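Two-arm table setup, part 3: cables, wrist cameras, and picking up awkward stuff

Quick one, I have the bench until 8 and then it goes back to whoever booked the evening. Parts 1 and 2 covered bolting the arms down and getting them to talk to the same computer. If your arms don't move yet, go back and do those first.

This is how we do it in the shared shop in Broltbridge. Our project is called Pomen, so if you see pomen in a file name, that's us. Change it to whatever you like.

What you need

Two arms, already mounted and facing each other
A two-finger gripper on each
A wrist camera for each arm, with a bracket
Cable ties, more than you think
A couple of strap loops (the reusable kind)
A tablecloth with a printed grid
A few small things to pick up

The tablecloth. Get one with thin lines and a pale color. Ours is green with white lines, came from Manríquez, the discount place by the bus station. Shiny vinyl is bad, it throws glare right back into the wrist camera. Cloth wrinkles but you can live with that. Pull it flat, clip it underneath, move on. Lines will still wander a bit. Don't use them for real measuring, they're for eyeballing.

Step 1. Route the cables

Do this with power off. Plug the camera cable in at the camera end first, then move the arm by hand to the farthest place you'll ever want it. Wrist fully turned. Now see how much cable that takes and leave that much. It will look like too much when the arm is back home. Leave it anyway.

A big loop over the forearm is fine. A tight cable is not fine, it pulls the plug out of the camera a little bit at a time and you get dropouts that look like a software problem. I lost a whole evening to that in January.

Strap loop on top of the forearm, cable through it, not cinched down. Ties go on loosly until everything has been through full travel, then snug them up. Trim the tails when you're sure. (I'm never sure.)
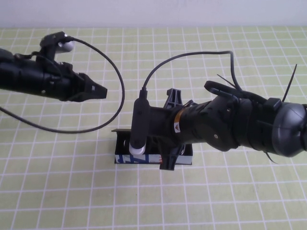
Next thing, keep the loop out of the other arm's way. With two arms the trouble is always in the middle of the table. Run one arm to center, park it, then bring the other one in slow and watch the cables, don't watch the fingers. If a loop can get hooked on the opposite gripper it will, sooner or later. Shorten it at the forearm end - never at the camera end.

Step 2. Speed limits before anything else

In the config set max speed to 200 for both arms. Ours will happily go to 400 and you don't want that near a second arm or near your hand. Units are mm per second in our setup, check yours, some drivers want meters and then 200 is a very exciting number.

Set a floor too. Lowest fingertip height should be 2 mm above the cloth. Measure it with the arm you're setting up, don't copy the number over from the other one. Ours are mounted at slightly different heights and I only found out by dragging a finger across the table.

Keep the stop button where you can hit it without leaning over the arms.

Step 3. Aim the wrist camera

Loosen the bracket, open the stream, and tilt until you can see the fingers and the table in the same view. You want some of both. All table and no finger, you can't tell where you're grabbing. All finger and you're blind until the last second.

Then open and close the gripper all the way while watching the stream. Fingers should stay in view the whole time, or at least the tips should. Also turn the wrist both ways, because the gripper throws a shadow and it moves around. If the shadow lands right where you're trying to grab, move your lamp. One lamp up high and off to the side worked better for us than two low ones.

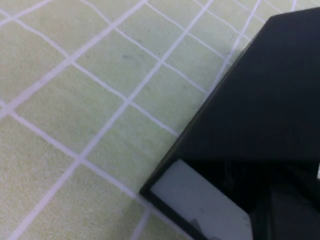

Once you like it, tighten the bracket and put a paint pen mark across the joint so you can see if it slips. It'll slip. The Broromov bracket design we started from had one screw holding the tilt, we drilled it for a second one and that mostly fixed it.

Lock exposure and white balance too. Auto exposure goes nuts when a black finger fills half the picture, the cloth goes nearly white and the lines dissapear.

Step 4. First picks

Start with something easy. A small open box is good, thin walls, light, can't roll. Put one finger inside and one outside, close slow, lift a little, put it back down. Do it with the left arm, then the right. Same box, same spot.

If it slides when you close:
- gripper isn't centered, one finger is touching first
- closing too fast
- fingertips dirty, wipe them with alcohol

If it drops when you lift, go up a little on grip force. A little. Thin cardboard folds before you notice.

Step 5. Harder stuff

Glasses are a great second object. Use a cheap pair. They're thin, they slide, the temples stick out and catch on things, and you can see the table through the lenses, so anything relying on color gets confused. Grab at the nose bridge. Grabbing at a lens just smears it, and grabbing by a temple makes the rest swing around when you lift.

Come in with the fingers straddling the bridge, go down to your floor height, close at about a quarter of normal speed. Stop the second both fingers touch.
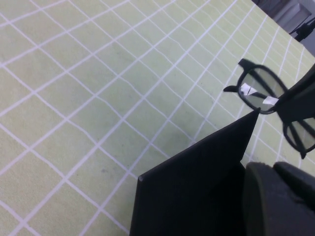 Wrist camera view, gripper finger at the bridge of the glasses.

Do it 8 times in a row before you change anything. Turn the glasses a bit each time. If you tweak after every miss you'll never know which change did what, ask me how I know.

Things that went wrong for us

Camera stream freezes only when the wrist turns: cable too short, back to step 1.

Finger drags on the cloth and bunches it up: floor height, step 2. Re-flatten the cloth before you try again or the next run will be off too.

Arms fine alone, fault when both run: power supply. We had both on one strip with the soldering station. Separate outlet, no more faults.

Gripper reports closed but it isn't: re-home it. Ours wants this after every power cycle, yours might not.

Save your config with a new name before you shut down. Part 4 is passing an object from one arm to the other, which works on ours maybe half the time, so it'll go up when that number is better.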